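Hands on the Leader Arm
At Fultura, the slow part of teaching a robot is deciding what counts as a good demonstration

By Dzintra Rebane
Feb 19, 2018

The instruction sheet for the task fits on one page. Two arms start in the open position. One picks up a soda can and the other steadies a cup. The can goes into the cup, upright, and both arms go back to where they began. If the can tips, the operator finishes the motion anyway and marks the run as failed.

Fultura, a manipulation company in Andulport, has recorded 700 runs of this task since October. Each was performed by a person moving a leader device by hand while the robot's arms copied the motion across the table. No one wrote code describing how to grasp a can. The joint positions of the leader, the joint positions of the arms and the camera streams are logged together, and a network is trained to produce the operator's next motion from what the cameras see.

The method is old in outline. Remote handling of hazardous material has used paired arms for decades, with a human on one side and a mechanism on the other. Fultura uses the link to generate training data, and that changes what the company needs from the operator. A remote handler is judged on whether the job got done. A demonstrator is judged on whether the job was done in a form that can be learned. 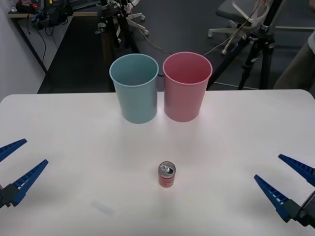
Renata Kozłowski, who runs data collection, gives the example of hesitation. An operator who is unsure of the depth of a grasp will stop short of the object, wait, and then close in. The grasp usually works. In training, though, the pause becomes a state in which the correct action is sometimes to do nothing, and a network that has learned to do nothing can stay there until someone resets it.

"We had a policy that would approach the can perfectly and then hover," Kozłowski says. "We went back through the logs and found the hover. It was ours. New operators did it on almost every run."

The fix was procedural. Operators now practice without recording until they can complete the motion at a steady pace. They are told to look at the object and ignore their hands. A run with a long stationary stretch is flagged by a script and reviewed before it goes into the set.

Speed has its own limits. The arms follow the leader with a short delay, and an operator who moves faster than the arms can follow is in effect demonstrating a motion the robot never made. The logs hold both trajectories. For most of last year the group trained on the leader's positions alone. It now compares the two and discards any segment where they separate by more than a set tolerance.

Soft objects, hard objects

The can was chosen because it is awkward in a useful way. A thin aluminum wall dents under a grip that a heavier object would not notice. The fingers bend around what they hold, and a bent finger hides some of the force being applied. The leader device gives no force feedback, so the operator has to judge the squeeze by eye.

Szabolcs Lakatos, a controls engineer, considers the missing feedback acceptable for now. "If the person can feel the contact and the policy can't, the person will use it," he says. "Then you are training a policy to imitate decisions based on a signal it does not have. I would like both sides to have force sensing. Until then I want neither."

The same reasoning governs what the operator is allowed to see. A person standing beside the table has a better view than any of the cameras. When a cup blocks a wrist camera's view of the can, the person leans over and keeps going, and the recorded images contain no evidence for the motion that follows. Fultura has tried making operators work from the camera feeds alone. The runs were more consistent with the images but slower, and operators tired sooner. The current compromise is direct view for most sessions, with a portion of each week done from the screens.
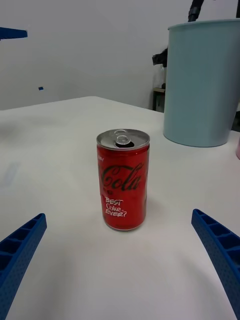
Photo: Irena Szulc/Fultura

Camera placement took up more of the autumn than anyone had planned. A wrist view gives detail near the fingers and moves with the arm, so the same can at the same spot on the table looks different from one moment to the next. A fixed view changes less but loses the last stage of a grasp behind the fingers. Networks trained on either view alone did worse than those given both. Adding further fixed cameras made little difference, and the extra streams slowed training.

Lighting was treated as a nuisance at first. White tabletops reflect the ceiling fixtures, and the bright patch shifts in a wrist image as the arm moves. The group considered a matte covering and decided against it. Customers will not have matte tables.

What the runs are for

Two companies have paid for early work. Derkdale packs mixed household goods and wants a station that can be taught a new item in an afternoon by its own line staff. Van Beek sorts returned containers, a job in which dented and upright cans arrive alongside cups of several sizes. Neither has a system on its floor. Both have sent people to Andulport to try the leader device.

Úna Fitzgerald, who manages the Derkdale project, was interested in how quickly those visitors became usable demonstrators. Her figure is 200 practice runs before the rejection rate levels off. Some got there faster. People who already handled the goods for a living tended to choose grasps that the engineers had not, such as taking a cup by the rim with one finger inside, and those grasps gave the group a different problem. Two good strategies for the same object can average into a bad one. A network that has seen a can taken from the left and from the right may predict a path straight up the middle, with the fingers closed too early.

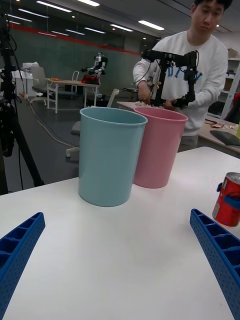
Demonstration and Teleoperation Group, Fultura, Andulport

The usual remedy is to pick one strategy and ask everyone to follow it. Fitzgerald dislikes this, on the grounds that the visitors' grasps were often better suited to crowded bins. Lakatos is testing a model that predicts several candidate motions and commits to one. It handles the left and right approaches well. It has so far been less reliable at the handover between arms, where a change of mind by one side leaves the other holding the cup in the wrong place.

Failed runs are kept in a separate set. Kozłowski wants to use them to train a classifier that would recognize a tipped can and call for help, and she has begun asking operators to record recoveries as well, starting with the can already on its side. The recoveries are harder to perform than the original task, and the instruction sheet for them runs to three pages. A revised version is due once the next group of Derkdale staff has been through it.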